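Lost Episodes and Home Recordings: The Case of "The Zostano Signal"

Submitted in May
By Ramil Tan and Fadwa Samir. Supervisor: Philomena Hanrahan

1. Purpose of the project

This report presents the findings of a one-term project on the survival of a television science fiction serial, "The Zostano Signal", which was broadcast in six parts and not kept by the company that made it. The project set out to establish which parts of the serial can still be seen or heard, in what condition, and how far the published episode guides agree with the surviving material.

2. Background

The serial follows the crew of a relay station on the moon Kaltden, who receive a distress call in the voice of their own commander. Parts One and Four exist as film copies made for sale overseas. Part Two survives only as a home video recording in black and white. The remaining three parts are known from sound recordings made by viewers, from the camera scripts and from a paperback adaptation which alters the ending.

3. Method

The camera scripts were read against every surviving recording. Differences in dialogue, scene order and music cues were entered in a shared catalogue, which reached 1478 entries by the end of the term. Where two sound recordings of the same part were available, both were heard in full and the clearer one was used as the reference copy.

Interviews were held with two collectors, Amparo Bermúdez and Katherine Rengifo. Both had recorded the serial on its only repeat. Ms Rengifo also lent a run of the fan newsletter "Pestia", named after the station's computer, which printed letters and cast notes for several years and had a print run of 500 copies at its height. 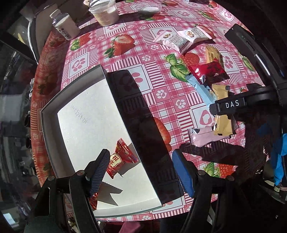 Figure 1. Wrapped sweet in a shallow white box, on a patterned tablecloth.

4. Findings

The guides were found to be least reliable on Part Three. Two of them place the death of Dr Alarcón before the airlock sequence. The sound recording and the camera script both place it afterwards, and her final speech refers to the airlock having been sealed. The error seems to have begun with the paperback, in which the two chapters are reversed.

Part Five runs shorter than its script. A scene of 22 lines between the commander and the station engineer is missing from both sound recordings. It could not be established whether the scene was cut before broadcast or never recorded. Ms Bermúdez did not remember seeing it.

The home recording of Part Two lacks its opening titles and loses picture twice, but its sound is complete.

5. Limitations

Written records from the production office were not available to the project. The second half of the newsletter run was consulted only for letters that mention particular episodes. Dates given by collectors from memory have been left out of the catalogue.

6. Recommendations

It is recommended that the catalogue be continued by next year's group, beginning with the music cues in Part Six, and that the Part Two tape be copied by a specialist before it is played again.

Last updated: May
Contact: Department of Media Studies, Student Projects Office | Copyright the authors | Back to top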